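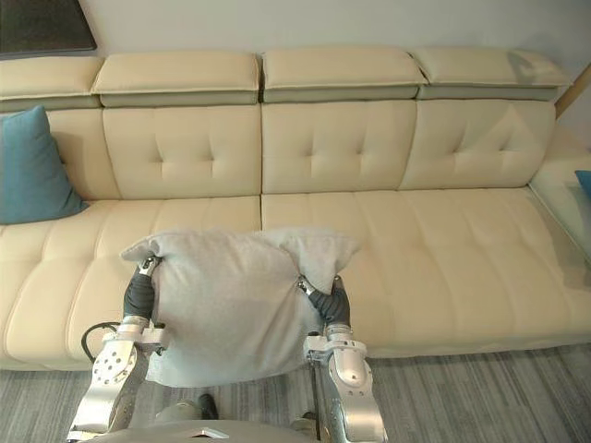
Curtains and Shades: Frequently Asked Questions

These are the questions our workroom gets most often about Plorell made-to-order curtains and Roman shades. If yours isn't covered, use the contact form or call the showroom before 4 p.m.

Measuring

Do I measure the window or the rod?

Measure the rod. For curtains, the width we need is the length of the rod between the finials, plus the return on each side if the rod curves back to the wall. The size of the glass doesn't matter to us, and neither does the trim, unless you are ordering an inside-mount shade.

If the rod isn't up yet, put it up first. We get a lot of orders based on where a rod is going to go, and then the installer hits a stud or a pipe and it ends up two inches higher.

How high should the rod be?

Most people go four to six inches above the trim. If your ceilings are low, you can go halfway between the trim and the ceiling or all the way up. With crown molding, leave at least an inch of wall showing between the molding and the top of the curtain so the heading doesn't rub.

How far should the rod extend past the window?

Eight inches on each side is a good starting point for medium-weight fabric. Heavier lined panels take up more room when they're open, so go to 10 or 12 if you have the wall space. In a corner you may have to settle for less on one side. It usually looks better to shorten both sides to match, but that's up to you.

What length should I order?

Measure from the eye of the curtain ring, or from the top of the rod for a rod pocket, down to the floor. Take the measurement in three places, because older floors slope. Use the shortest number and subtract half an inch. That gives you a curtain that clears the floor and doesn't collect dust.

For a slight break, add one inch to the floor measurement. For a puddle, add four to six. We don't recommend puddles in homes with pets or in front of a patio door.
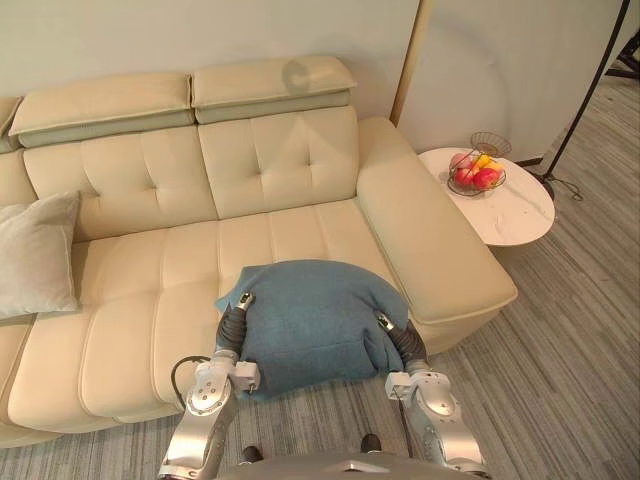

What is fullness, and how much do I need?

Fullness is the width of the fabric compared with the width of the rod. Double fullness means a 60-inch rod gets 120 inches of fabric. We make pleated curtains at double fullness as standard and sheers at two and a half times. Below one and a half, a curtain looks like a bedsheet when it's closed.

Can you come out and measure for me?

We measure within the showroom's delivery area. The visit takes under an hour for most homes, and the fee comes off your order if you place one within the month. Outside the area, we can check your numbers over the phone if you send a sketch of the window.

Fabric and Lining

Which fabrics do you carry?

There are three house lines. Ernby is a plain cotton and linen blend, and it's what most customers pick for bedrooms and living rooms. Jemen is a heavier woven cloth with a slight texture. Lã is wool, made to order only, and it's the warmest of the three. Together they come in 553 colors and patterns, and almost 3,000 if you count the outside mills whose books we keep in the showroom.

Can I get samples?

You can have up to 15 free swatches per household. They are four inches square, large enough to judge color but not pattern. For a large repeat, ask for a loan piece. Loan pieces are a half yard and need to come back within three weeks.

Tape the swatches up next to the window and look at them in the morning and again after dark with the lamps on. Greens and grays change the most.

Do I need lining?

We line everything except sheers and cafe curtains unless you ask us not to. Lining protects the face fabric from the sun and makes the pleats hang straighter. Standard lining is a plain cotton sateen in white or ivory.

If you can see your windows from the street, use the same lining color across the front of the house. White in one room and ivory in the next is easy to spot from the sidewalk.

Will blackout lining make the room completely dark?

Not completely. The cloth itself blocks the light, but light still comes in over the rod and around the sides. A wraparound rod fixes most of the sides. For the top, you need either a valance or a ceiling-mounted track. People who work nights usually pair blackout curtains with an inside-mount shade.

Will my curtains fade?

All fabric fades in direct sun, and dark blues and reds fade fastest. Lining slows it down a good deal. On a south-facing window, choose a light color or plan on swapping the left and right panels once a year so both leading edges age at the same rate.

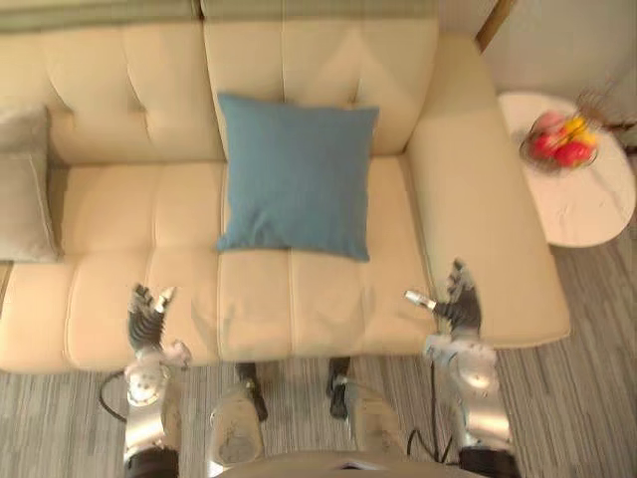
Ordering and Delivery

How long does an order take?

Ernby and Jemen curtains take four weeks from the day we get your deposit. Lã takes seven. Orders placed in October and November run longer, and we can't promise anything for Thanksgiving after the first week of October. The quietest time in the workroom is February, if you have some flexibility.

Can I change my order after I've paid the deposit?

Changes are free until the fabric is cut. We send an email the day before cutting with your final measurements. Read it. If the numbers are wrong, reply the same day or call. After cutting, we can shorten a curtain or take out width, but we can't add either one.

Can I return made-to-order curtains?

We can't take back curtains made to your measurements. If we made a mistake, we remake them at no charge. If the mistake was in the measurements you gave us, we'll alter them when the fabric allows and charge only for labor. Rods, rings, brackets and tiebacks can be returned within 30 days in the original packaging.

What does it cost?

It depends on size, fabric and heading. To give one recent quote: a pair of lined, pinch-pleated Jemen panels for an eight-foot rod came to $817 before tax, without hardware. Ernby is less and Lã is quite a bit more. Quotes are good for 60 days.

Do you hem curtains bought somewhere else?

We do, as long as they're clean. There is a minimum charge per panel. Grommet curtains have to be shortened from the bottom, and printed borders may be lost, so bring them in first and we'll tell you how they would come out.

Hanging and Care

My curtains came out of the box wrinkled. What should I do?

Hang them and wait a few days. Most fold lines drop out on their own. If they don't, use a handheld steamer from the lining side, working top to bottom. Keep the steamer moving and don't let it drip on Lã.

How do I get the pleats to hang evenly?

Open the curtains all the way, run each fold down with your fingers to the hem, and tie the panel loosely with strips of soft cloth at the top third, the middle and the bottom third. Leave it tied for three days – longer for Jemen, which is stiff when new. Don't use string. It leaves a mark.
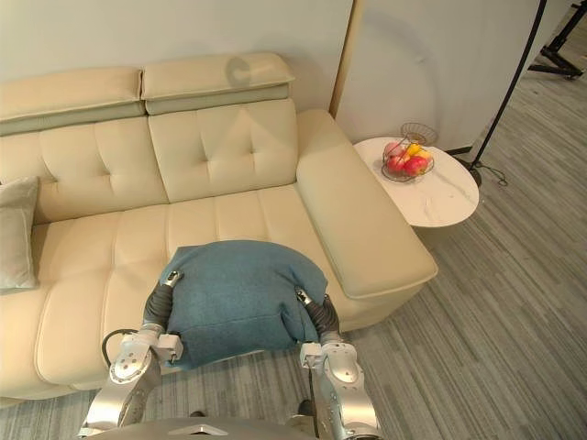

Saadet Taşdemir wrote to ask whether the same trick works on curtains that have been up for years. She had tied hers for a week, she said, and they had flared out at the bottom again by the weekend.

Older panels need steam before they're tied. Go over the folds while the curtain is tied back, let it dry fully, and then leave the ties on for another two days. If the bottom still flares, check the hem weights. They sometimes slip out of the corners, and we sell replacements by the pair.

Can I wash them at home?

Unlined Ernby can be washed cold on a gentle cycle and hung to dry. Expect it to shrink up to three percent the first time, even though we preshrink the cloth. Anything lined should be dry-cleaned, and so should all Jemen and Lã. Take out the hooks and the hem weights first.

For regular care, vacuum with the brush attachment every month or so. Start at the top, where the dust settles along the heading.

How often should they be dry-cleaned?

Every three to five years is plenty in most homes. Kitchens and homes with smokers need it more often. Clean both panels of a pair together, even if only one is stained, or the color may end up slightly different.

My rod sags in the middle. Is it too thin?

It probably needs another bracket. Any rod over 60 inches should have a center support, and lined Jemen or Lã needs one every 40 inches. Screw brackets into studs where you can and use metal toggle anchors where you can't. The plastic plugs that come in the package are fine for sheers only.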